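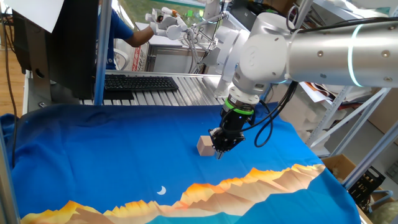 Mahtab Nouri wanted to know if it can fold a towel yet. No. The Cilbridge bench arm picks up small, firm items from a covered or bare table and puts them down somewhere else. Laundry, dishes and anything floppy are still jobs for people.

Cilbridge bench arm with two-finger gripper
Setup time: 35 minutes
Warranty: 13 months
Gripper pads: $479 a set, any colour
Suits: sorting small parts, clearing a bench 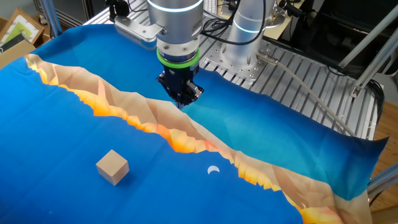
Houshang Jafarzadeh wrote to us in March that wrinkled cloth still throws it off at his shop, and that he smooths the cover by hand before each run. We recommend the same. Spare covers ship from Vurstead in 11 business days.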